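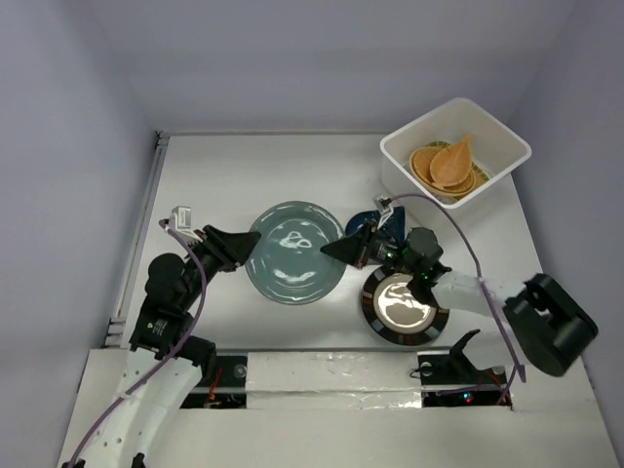
Two arms, one teal plate, and the bin in the far corner.

I'd come to Strazds for the open afternoon on safe working, and I left with a pocketful of notes. Akosua Sowah showed us round and was brilliant – she knows the rules by heart but explains them like a neighbour would. Hands stay out of the enclosure while the arms have power, full stop. Every cable gets looked over before a shift, and any change to the grippers goes in the logbook with 2 signatures (she made us read a page!). Veikko Toivonen asked who checks the logbook. Akosua does, each November. Tea afterwards was very welcome.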